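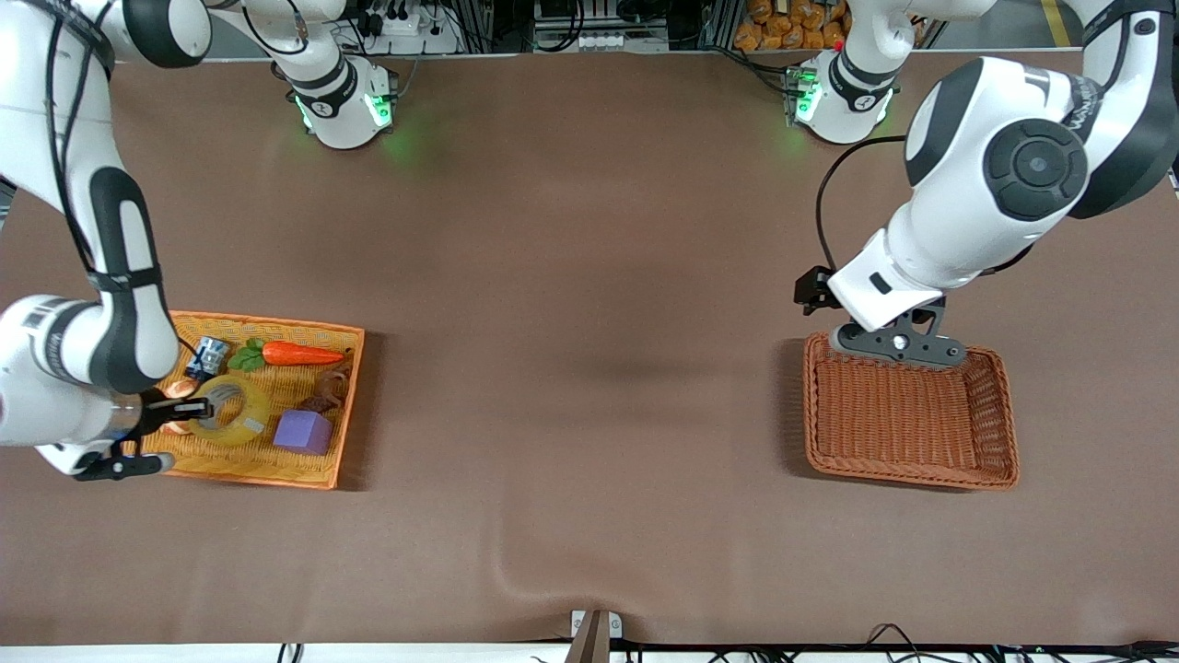 How to Sort a Junk Drawer and Keep It Sorted

Set aside an afternoon for this, put the kettle on, and pull the whole drawer out of the cabinet if it will come. Working from inside a half-open drawer is miserable, and you'll miss whatever has slid to the back (in my case, 14 dead batteries and a key from our old place in Parora).

Tip everything onto a towel. Start with the easy decisions — dried-up pens, expired coupons, takeout menus — and get those out of the house before you touch anything else. Dead batteries go in a jar for recycling.

Now group what's left by when you reach for it. My neighbor Yaneth Cáceres taught me this, and I had been doing it by size for years! Tape, scissors and string all come out when there's a package to mail, so they live together.

Measure the inside of the drawer before you buy dividers. Small boxes with the lids cut off work just as well, and you can swap them around until it feels right.

Put the things you use daily at the front. Spare fuses and picture hooks can go behind. Go through it again in December, before the gift wrap comes out.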